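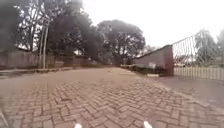
Can a Machine Do Your Outdoor Chores Yet? My Tips So Far

I get asked this more than anything else on the page now, usually by people with a long driveway and a bad back. So here are my notes on sweeping, hauling and fetching, and how much of it you can hand over. I'm a tips person, so expect tips.

Start with the ground. If you have block paving, the joints matter more than the machine does. Brush kiln-dried sand into them in dry weather, let it settle overnight, then go over it again. A sweeper with stiff side brushes will happily pull out everything you just put in, so swap to the soft ones for the first couple of weeks. I ruined a perfectly good September weekend learning that one!

Leaves are where the little sweepers earn their keep. Mine is a Titix, the smaller model, and it does the patio while I drink my coffee. Dry leaves, great. Wet leaves turn into a sort of felt around the axle and you'll be picking it out with a butter knife (turn it off first, please).
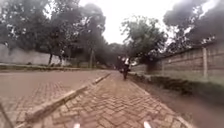 Can one of these machines take the trash out to the street by itself? On a short, flat, familiar route some of them can manage it, but I'd still walk along with it, and you'll be the one lifting the bags in and out.

Hauling is the next thing people want. I borrowed a Holroyd cart for two weeks, the kind that follows you or drives a route you've taught it. It carried potting soil, firewood and one very ugly planter without complaint. A few things I'd pass on:

Load the heavy stuff low and over the wheels. Bungee everything, even the stuff you're sure won't move.

Teach the route at a slow walk, and do it twice. My first try had a wobble in it where I stopped to pull a weed, and the cart repeated my wobble faithfully every single time.

Trim anything that hangs over the edge of the path. A hedge you brush past without thinking can be a wall as far as a sensor is concerned.

Wipe the sensors with a dry microfiber cloth. Window spray leaves a film, and then the thing gets nervous in low sun.

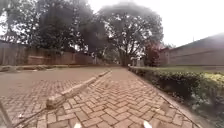

Over in Cernville a reader tried the same kind of cart on a 300-foot lane and wrote to say that it was fine going down and hopeless coming back, that it stopped for every fallen twig, and that a $16 push broom used before each trip had done more good than any of the software updates. I've been sweeping ahead of mine ever since. It does feel a bit like being the assistant.

Would I spend $2000 on one? Not for my yard. If you have a shop with a long run between the lumber rack and the saw, maybe — a smooth indoor floor is a much kinder place for wheels, and you can tape off a lane and keep it clear.

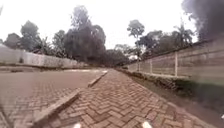 Edges and curbs are the part I'd check before buying anything. Get down low with a tape measure and write down the height of every lip between your door and wherever you want the thing to go, then compare that with the manual. Look for the easy crossings too. A short gap between two raised sections, like the one along this path, where the paving on both sides sits at nearly the same level, is the spot to plan your route through. If you don't have one, a rubber threshold ramp works well on a small lip, as long as you screw it down.

Indoors I've only got the Omeo mop, and I'll do that one properly another time. Short version: pick up the socks, wash the pads without fabric softener, and shut the door to any room with a fringed rug.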